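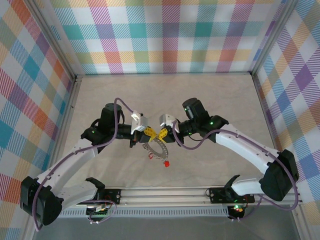 Heloísa Magalhães
Racing Correspondent

The Prulten Handicap closes to entries on June 27, 2023. The trip is 2 miles on the round course, with a minimum rating of 79. Falcão drops in grade and is drawn low.
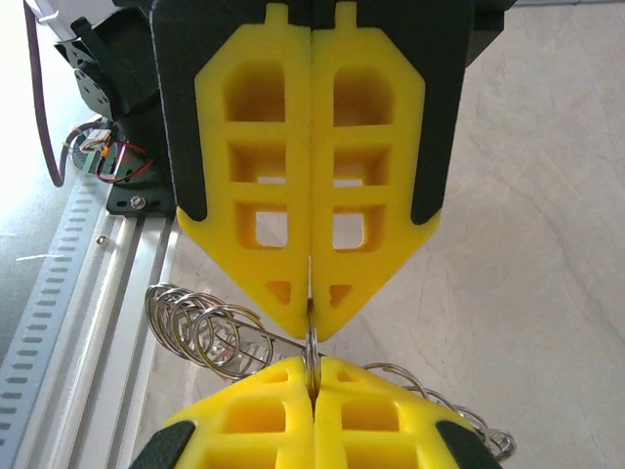 Yellow finger pads, closed.

Gindevow wears a first-time visor and has form on soft ground only. Reserves are listed in rating order.

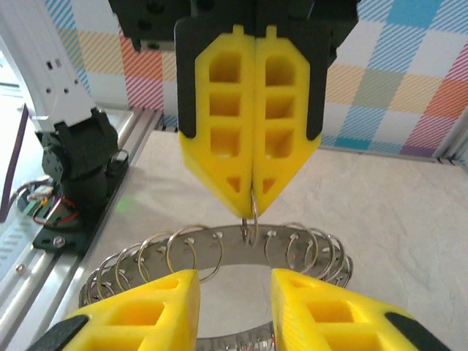
Going and rail

Good to firm. The rail is out on the home bend, adding nearly 100 yards.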